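4 实验:双臂桌面整理

4.1 任务定义

前一节的单臂抓放实验只能说明策略在已知物体上具备基本的操作能力,与家务劳动仍有明显距离。本节考察一项更接近日常使用的工作:整理一张摆有文具、眼镜、餐盘和杂物的桌子。这项工作对成年人几乎不构成负担,对现有的双臂系统却包含若干性质不同的困难,例如薄边物体的拾取、细长物体的定向插放、软质废弃物的识别与清除,以及在已有物品之间规划手臂的通行空间。

我们把一次整理拆成若干子任务,由策略自行决定执行次序。子任务包括:将散放的白板笔收入笔筒;将餐盘叠放;将纸巾团移出桌面;将眼镜类物品移至桌面后部靠墙的条带区域。玩具积木若已处于条带区域内,则应保持不动。最后一条看似多余,但在预实验中,早期策略经常把已经归位的物体重新拿起,放到与原来相差无几的位置,既耗费时间,又增加了碰倒邻近物品的机会。

指令以一句自然语言给出,内容固定为“把桌子收拾好”,不提供逐项说明。物体类别与目标区域的对应关系只能从示教数据中习得。我们没有测试改变收纳规则的指令,因此本节结论不涉及语言泛化。

4.2 平台、观测与数据

实验平台为两台固定在桌沿一侧的机械臂,各配一副平行夹爪,底层控制由 Marex 控制器完成。策略网络沿用第 3 节的 Ccori,结构与超参数均未改动。观测包括一路头部视角和两路腕部视角,外加双臂关节角与夹爪开度。头部视角覆盖桌面的大部分区域,用于判断物体布局和选择下一个子任务;腕部视角主要服务于接触前的末段对准。

夹爪指尖为楔形,端部收窄并带斜切面,两指内侧相对,各有一片网纹夹持垫。选用收窄的指尖是为了便于进入物体与桌面之间的缝隙,代价是端部接触面积小,夹持位置稍有偏差,细长物体便可能绕接触点转动。腕部相机与夹爪刚性连接,两指在图像中的位置基本固定,策略可以据此获得稳定的参照;桌面物体的成像则随手臂运动不断变化,快速移动时会出现明显的运动模糊。

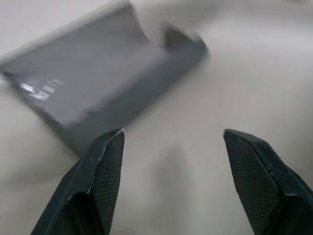
为减轻模糊的影响,一种直接的做法是缩短曝光时间,但在室内普通照明下这会使图像噪声上升,浅色桌面上的白色物体更难与背景区分。我们最终保留了相机的自动曝光,并在训练中加入方向随机的模糊增强。增强只施加于腕部图像,头部图像不作处理。消融结果表明,去掉该项增强后,策略在接近阶段更容易过早闭合夹爪,这一现象在眼镜和白板笔上最为明显,在餐盘上则几乎观察不到差别。

示教数据由 Gladys Arango 与 Jhosep Espinoza 通过主从遥操作采集,共 234 段,每段对应一次从初始布局开始的完整整理。两位操作者的习惯有可见的差异:Arango 倾向于先清理桌面前侧,再处理靠墙的部分;Espinoza 则多从较小的物体入手,把餐盘留到最后。我们没有统一二人的次序,也未按操作者对数据分组。混合训练得到的策略大多先处理离双臂较近的物体,偶尔会在两种次序之间切换,表现为手臂伸向某一物体后中途折返。

数据用 Feder 工具标注。标注内容限于子任务的起止时刻和夹取是否滑脱,不包含物体的位姿或分割掩膜。操作者自行纠正的滑脱片段全部保留。初步比较显示,剔除这些片段会使训练曲线更平滑,但得到的策略在第一次抓取失败后往往停在原处反复开合夹爪,不会抬升手臂重新对准。

策略在上述数据上微调约 2000 步。继续训练时验证损失仍有小幅下降,实机表现没有相应改善,个别物体上的重试行为反而减少。我们推测模型此时已开始记忆特定的布局,但缺少足够的评估次数来确认这一点。

4.3 场景布置

桌面为浅米色,后缘贴白墙处有一条颜色略浅的条带。测试物体的选择遵循两项考虑:其一,物体应为家庭或办公环境中的普通物品,不加贴标记,不更换为便于抓取的替代品;其二,应同时包含刚性、可形变和高长宽比的物体。小型白板既是障碍物,也可作为白板笔的倚靠物。白板笔倚在白板侧面时,笔身与桌面成一定角度,夹爪若沿竖直方向下探,可用的夹持长度较短,还需避免碰到白板的底座。

盘子的相对位置同样会影响难度。两盘相隔较远时,单臂可以完成叠放;若两盘接近,移动其中一只时夹爪容易推动另一只。纸巾团本身容易夹起,难点在于它的形状没有规律,放在盘沿附近时,策略有时会把夹爪伸向盘子。眼镜与墨镜虽属同类物品,对夹爪而言差别很大。墨镜的深色方形镜片在浅色桌面上轮廓清楚;细框眼镜只有很窄的边框可供识别,镜腿张开后占地较大,合适的夹持点却不多。

为避免评估布局与示教布局过于相似,我们在每次试验前重新摆放散放物品,条带区域内的物体也会调整。摆放者不参与该次试验的评分。双臂之外的背景没有遮挡,桌旁的凳子和墙角堆放的纸板照常留在原处。我们认为,这类未经清理的背景更接近实际使用条件,对头部视角下的策略也构成一定的干扰。

图 4 给出一种测试布局的头部视角。右臂夹爪张开,位于细框眼镜上方;红、黄、绿三块积木与墨镜在后部条带上,淡蓝色盘与粉色盘在桌面右半部,白板笔倚靠在灰色小白板左侧。

图 4 桌面整理任务的一种布局(头部视角)
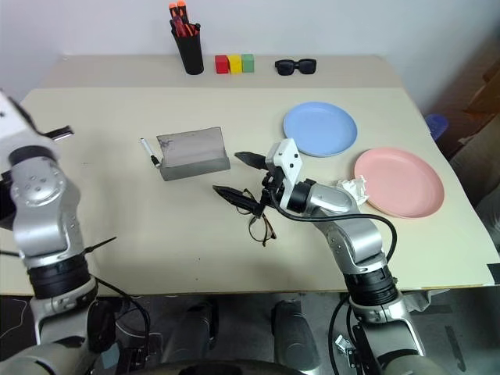
4.4 评估方法

评估共进行 29 次,全部使用同一组网络权重,期间不重新标定相机。每次试验从双臂处于待机姿态开始,在策略连续一段时间没有产生有效位移或触发安全停机时结束。触发安全停机的试验不重做,按停机时的桌面状态评分。

评分由 2 名人员根据录像独立完成,意见不一致时共同复看并商定。每个子任务的结果分为完成、部分完成和未完成三档。“部分完成”指物体已被移动到目标区域附近,但姿态或位置不符合要求,例如白板笔横搭在笔筒口上,或者上层盘子偏出下层盘沿。只有全部子任务均为完成,且原先已归位的物体没有被碰倒,才计为一次完整整理。

这一标准比逐项成功率严格得多。文献中常见的做法是分别报告各类抓取的成功率,再由读者推断系统的整体能力。对于家务任务,这种推断并不可靠:单项成功率较高的系统,在连续执行多个步骤时仍可能因一次失误而留下需要人来处理的后果。碰倒一只装满工具的笔筒,所需的善后工作会超过策略此前完成的全部整理。

评估过程中,操作者始终守在急停按钮旁,但不以任何方式协助策略。若物体掉到地面,不予捡回,相应子任务记为未完成。

4.5 结果

完整整理在全部试验中不足一半。按子任务看,纸巾清除的表现最稳定,其次为餐盘叠放,白板笔收纳和眼镜移动明显落后。这一排序与物体的重量或尺寸关系不大,更多取决于允许的夹持误差。纸巾团在多个方向上都可以夹取,夹偏后仍能带起;白板笔即使夹取成功,也需要保持接近竖直的姿态才能放进笔筒,任何绕接触点的转动都会传递到下一步。

餐盘叠放的失败多发生在释放阶段。策略通常能够夹住盘沿并将其抬起,但单侧夹持使盘面略微倾斜,夹爪打开时,上层盘子会沿倾斜方向滑动。在部分试验中,策略随后用指尖推动盘沿进行修正。示教数据里有类似的动作,数量不多,策略能在何种条件下调用它尚不清楚。双手同时夹持盘沿的方式没有在示教中出现,策略也没有自行产生。

眼镜移动的失败大致有两种形式。第一种是夹爪在边框上方闭合,没有夹住任何部分;第二种是夹住了一侧镜腿,抬升后整副眼镜转向,放下时碰到邻近物体。第一种失败与深度误判有关,头部视角对桌面高度附近的细边框几乎不能提供有效信息,末段对准只能依赖腕部图像。第二种失败则出在夹持点的选择上。操作者在示教时多数夹取鼻托附近的中段,策略虽然学到了这一偏好,但当镜腿朝向手臂一侧时,仍会就近夹取镜腿。

白板笔的结果受初始姿态影响很大。平放于桌面时,夹取基本不成问题,困难在于空中转向;倚靠白板时,笔的朝向更有利于后续插放,夹取却更容易失败。两种情形下的完成率相近,但失败原因完全不同,只看总成功率会掩盖这一差别。

速度方面,策略完成一次整理所需的时间明显长于遥操作示教,也远长于人直接用手整理。多出来的时间主要不在移动本身,停顿和重试占了相当大的部分。将执行速度调高后,腕部图像的模糊加重,重试次数随之上升,总时间几乎没有缩短。

4.6 失败后的行为

相比单次失误,失误后的行为更能反映系统距离实用还有多远。我们把失误后的行为分为重试、转移和停滞。重试指策略抬升手臂后再次接近同一物体;转移指策略放弃当前物体,转而处理其他物体;停滞指手臂在原处小幅往复运动,桌面状态没有变化。

在眼镜和白板笔上,首次失误后以重试居多,但重试的轨迹与首次非常接近,往往重复同样的偏差。策略没有显式记忆,所见到的观测与首次接近时几乎相同,给出相似的动作并不意外。物体若在首次接触中被推动,重试反而更容易成功,这是由于布局变化使策略脱离了原来的轨迹。我们尝试在重试时向动作加入小幅随机扰动,停滞有所减少,误碰白板和笔筒的情况则有所增加,因此未在主实验中采用。

转移行为的价值取决于策略能否在之后返回。在我们的试验中,返回的情况时有时无。有的试验里,策略处理完餐盘后会再次伸向先前放弃的眼镜;也有试验在其他物体全部归位后直接进入待机,眼镜仍留在桌面中央。系统没有对“桌面是否已经整理好”作出判断的独立模块,结束与否完全由动作输出决定。

双臂之间的协调问题出现得比预想少。两臂的工作区域在桌面中部重叠,示教数据中操作者通常只移动一侧手臂,另一侧保持不动,策略沿袭了这种交替方式。它降低了碰撞风险,也使第二条手臂在大部分时间里没有发挥作用。单从本任务看,双臂配置的主要收益是扩大可达范围,协同操作的能力没有得到检验。

4.7 与装配任务的对照

作为对照,我们在 Grorkton 的试验间用同一套夹爪进行了零件分拣,目标是把散放的小型零件移入固定料位。料位和零件种类均已知,策略的表现明显优于桌面整理,失误也较容易恢复。两项任务所需的抓取精度相差不大,主要区别在于分拣任务的每一步相互独立,一个零件没有放好不会影响下一个零件的抓取。

这项对照的条件并不完全对等。分拣的示教轨迹较短,料位位置在训练与测试中保持一致,物体也不包含可形变材料。若将料位随机移动,或允许零件相互堆叠,差距可能缩小。我们没有做这两组实验。即便如此,对照结果仍提示,工位上的结构化条件对成功率的贡献可能大于策略本身的改进,将车间任务的数据直接外推到家庭环境需要谨慎。

4.8 局限

本节实验只使用了一张桌子和一套夹爪,桌面颜色、高度与照明均未改变。透明物体和盛有液体的容器不在测试范围内。布局由人工摆放,摆放者知道策略的常见失误,可能在无意间避开或偏向某些困难情形。评分依据录像完成,被手臂遮挡的短时接触可能漏记,对“已归位物体未受影响”这一条件的判断会因此偏宽。

此外,完整整理的定义带有主观成分。有些使用者或许不在意盘子是否对齐,只要求废弃物被清走、桌面留出可用空间。若按这种较宽的要求评分,相当一部分“部分完成”的试验可以视为可接受。我们同时保存了逐项评分记录,便于采用其他标准重新统计。夹爪磨损对结果的影响没有单独测量,各次试验之间也未更换指尖。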